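Unit 7: Returns and the Cost of Being Nice

Last week we left Traria, our mail-order lamp seller, feeling pleased with itself for offering free returns. Sales rose. So did the pile at the back door.

A returned lamp has to be received, opened, checked and repacked. Traria budgets 12 minutes for each, a figure set by someone who has never repacked a lamp.
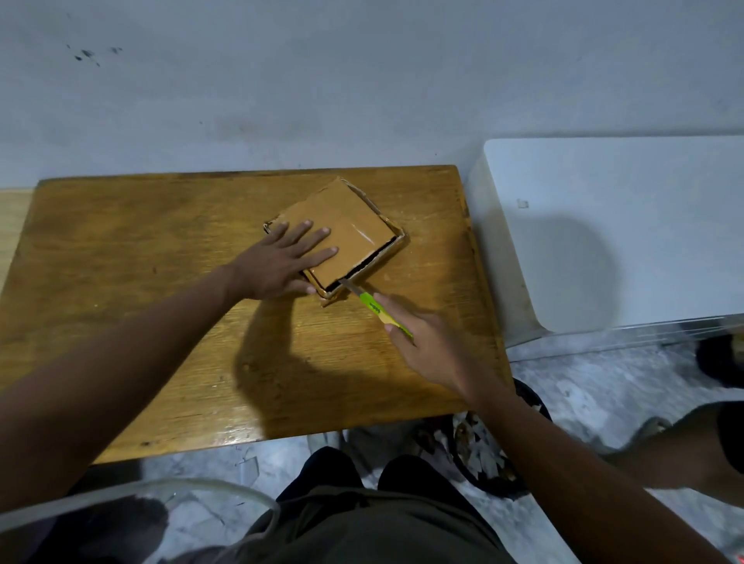
Labor is only the first line. Add return postage, a markdown of 20 percent on anything resold, and the lamps that go quietly to the outlet in Zisdale.

For the seminar, read the Julten case and work out its break-even return rate. Show your steps. "It depends" earns half a point.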